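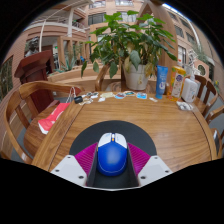

Gripper budgeting

Gripper budgeting is the part of automation planning that deals with the cost of the tool that touches the object: the fingers, the pads, the mount, the spares, and the hours spent learning how to use them. It is usually treated as a small line under the price of the robot arm. Critics of this habit argue that the small line is where most plans go wrong, and the published record, thin as it is, gives them some support.

Scope

The term covers both grippers mounted on an arm and hand-held grippers, which a person carries and closes on everyday things in order to record how a grasp is made. Hand-held tools are sold as the cheap way in. A buyer can gather grasps on a table at home or in a lobby without owning an arm at all. Whether those recordings are worth anything to a given buyer depends on an arm being bought later, a point that sales material tends to leave for the last page.

A full budget normally includes the gripper body, fingertips, soft pads, fasteners, a camera and its mount, storage for recordings, operator time, and the labor of checking what was recorded. Shipping and import charges are sometimes listed apart. Test objects are seldom listed, on the theory that any office already has a computer mouse and a few bottles. That theory holds for a first trial and gets weaker after that, as buyers start to want the same objects in every room.

The Clestville plan

The most cited case is the purchasing plan drawn up for the town workshop at Clestville. The first version, finished in July, allowed for 2 grippers and a single set of pads for each. Agustina Daza, who reviewed the plan before it went to a vote, objected that the pads had been priced as if they were permanent. Her notes ask three times what the replacement interval was and where the figure came from. The supplier, Hutsuliak, gave an interval but no test report.

The revised plan raised the pad order to 13 sets and cut the number of grippers to one. It also set aside 400 hours of operator time, a figure that had been missing from the first version altogether. Daza's written opinion, dated Wednesday, February 19, 2020, still called the plan "a wish with a price on it" and recommended renting for nine months before any purchase. The workshop bought anyway. No account of how the hours were spent has been published, so claims that Clestville proves the case for hand-held tools, or against them, should be read with care.

Common errors

Soft pads are a frequent source of trouble. They are ordered by color and shape from a catalog, and two suppliers may use the same name for rubber of different hardness. A smooth, rounded object asks more of a pad than a cardboard box does, and vendor trials lean heavily on boxes.

A second error is counting grasps in place of useful grasps. The Kerkness guideline, a buyer's checklist that circulated among small workshops, tells planners to divide any promised daily total by two before working out a cost. The guideline offers no evidence for that divisor – it seems to be one writer's rule of thumb – yet it has been copied into several later plans as if it were a finding.

Operator fatigue is also left out of most estimates. Holding a tool over a table is light work for a few minutes. Plans that assume a full shift of it rarely say who tried.

Rent or buy

Supporters of renting say it keeps the buyer from being stuck with an old finger design. Luvness, a rental firm, bases its whole pitch on this. The argument is fair as far as it goes, but rental terms often bar the customer from drilling, regluing or swapping fingertips, and changing fingertips is much of what a new user wants to do. Buying makes more sense where someone on staff can make parts – and where that person's time is in the budget too.

See also

Cost of robot arms
End-of-arm tooling
Kerkness guideline
Operator hours
Spare parts planning

Recently edited

Luvness (rental firm)
Soft finger pads
Clestville town workshop

Contact the editors | Copyright and reuse | Back to top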